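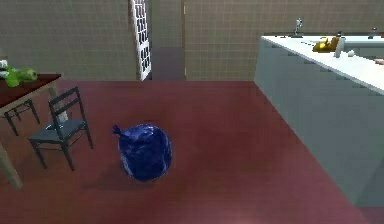 Susaria is a practice simulator for people building a home robot on a budget. You load a room, drop in a chore, and run your own control code against it before you try it on real hardware. The kitchen is the room most builders start with, and the trash chore is the usual first run: one tied blue garbage bag on the floor between the dining chair and the counter, with open floor on the way to the doorway at the back. These are the questions we get most often from people working at home and from members of the Edgate shared workshop, where the project is kept up.

Do I need a finished robot to use it?
No. You need a computer and a rough idea of what your robot will look like. Most people start with the stock base, called Lei, and swap in their own measurements later. Lei has three wheels and one arm.

What computer do I need?
Any desktop with a separate graphics card from the last several years should be fine. Laptops work with shadows turned off. If the view stutters, lower the render size first and leave the physics rate alone.

How do I put in my own robot?
Measure the base width, the height of the shoulder joint, and the length of each arm section. Enter them in the robot file in millimeters. Weigh the arm if you can. A guessed weight is the most common reason a simulated arm lifts things the real one drops.

Why is a garbage bag the first chore? Wouldn't a box be easier?
A box is easier, and there is a box chore if you want it. The bag is closer to what people ask their robots to do. It also gives you a narrow target, the knot, on top of a large shape that is hard to hold any other way. Aim for the knot from the side it points to.

My robot hits the chair every time. Is that a bug?
Usually not. Check the base width in your robot file, then check the safety margin in the planner. The chair legs spread wider than the seat, and a planner that only looks at seat height will miss them. Set the scan height low.

Does the bag behave like a real one?
Partly. It has weight and it can be dragged or lifted. It does not tear or leak, and the contents do not shift. Plan on more trouble with a real bag.

How many practice runs should I do before trying hardware?
We suggest 3000 runs with random start positions. On a fast machine you can leave that going overnight. Look at the failures by hand, at least the first 13, and sort them by cause before you change anything.

Which gripper should I build?
The Flallari plans are free to members and print on a small printer. Print the fingers solid. The two-finger version is enough for the trash chore. Order the servo before you print the housing, as the screw holes differ from one supplier to the next.

Can I change the room?
Yes. Walls, table, chairs, and counter can all be moved in the room editor. Wall tile and floor color can be changed too, and this is worth doing if your code uses a camera. Code tuned on one red floor may do poorly on yours.

I get error 304 when I load the kitchen. What is it?
The room file and the program are from different releases. Update both, delete the cache folder, and start again.

Can I test on real hardware at the workshop?
Members can book the floor space next to the laser cutter. Bring your own battery and charger. Every robot must have a stop button that cuts motor power directly, wired ahead of the controller. A stop button in software does not count.

Where do I report a problem?
Use the project board and attach the log and your robot file. Reports without a robot file go to the bottom of the list.

Last updated 29 January 2023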